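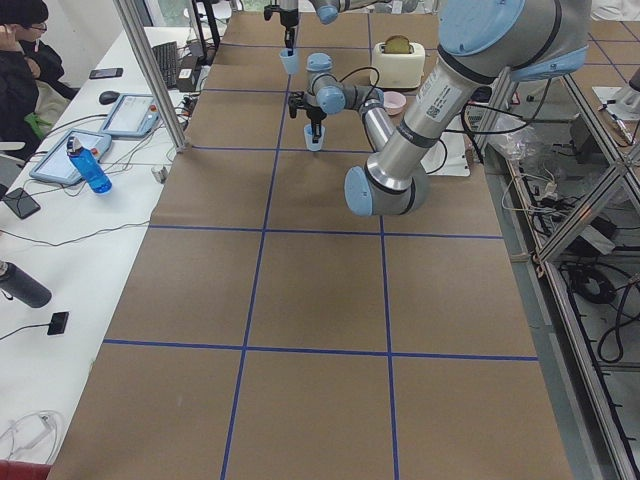
Can a robot do the washing up yet? Your questions

Last updated 8/13/22

We get the same emails every week so Archana Dubey and I have put the answers in one place. Quick ones. Will tidy later. - Saranya Rai

So can they or can't they?

Bits of it. Picking up a cup, yes. Putting it down where you wanted, mostly. The whole kitchen after a Sunday roast, no.

Why is it always cups?

Cheap, light, everyone owns one. Also harder than they look. A see-through cup is a pain for a camera, it picks up whatever colour is behind it. The light blue ones at the top of this page on brown paper are about as kind as it gets. Try clear glass on a steel drainer and see how you get on.

Two arms or one?

Depends on the job. One arm is fine for moving things from A to B. Opening a jar, folding a towel, buttering toast, you want two. Two arms over one table also means two arms that can hit each other, so the planning gets slower. Most of the people who write to us want two and could manage with one.

What about toast?

Ask us in October. Bread going in is OK if the slices are all the same. Bread coming out is the problem, it's hot, it crumbles, it sits at a different height each time. Grip too hard and you have crumbs. Pushing the lever down is the easy part.

Do I need all that kit on the desk?

For now, yes. Handheld controllers, a keyboard, a lot of cable. Someone has to sit nearby too. Anyone selling you an arm for the kitchen with no one watching it is getting ahead of themselves.

Which ones have you tried?

Varell and Hukus, both on loan. Varell did 132 cup moves out of 200 on our own kitchen table without a drop or a knock. Hukus we gave up on after 9, the gripper kept losing its settings. Baysal have promised us one, still waitng.

Is it any better in a workshop?

Much. Same part, same tray, same light all day. If you're loading 2000 identical caps into a box then a machine will do it and not moan. It's the mixed stuff that beats them: odd sizes, bags, anything floppy. A crumpled plastic bag is still a proper headache.

Will it break my crockery?

It'll break some. Start with plastic.

Safe with kids and pets about?

Not an industrial arm, no. Please don't. We had one reader ask about bolting one to a worktop next to the high chair.

How much?

Changes too often to print. Email us and we'll send the current list, allow a few days becuase Archana does these in the evenings.

When should I buy one, then?

If it's for a small shop with one dull repeat job, get a demo now and bring your own parts to it. If it's for the house, wait. Get a dishwasher.

Related
Firneo floor cleaner: one month on
Towel folding, why it takes so long
Grippers for beginners
Questions to ask at a demo
Can it sort socks? (updated)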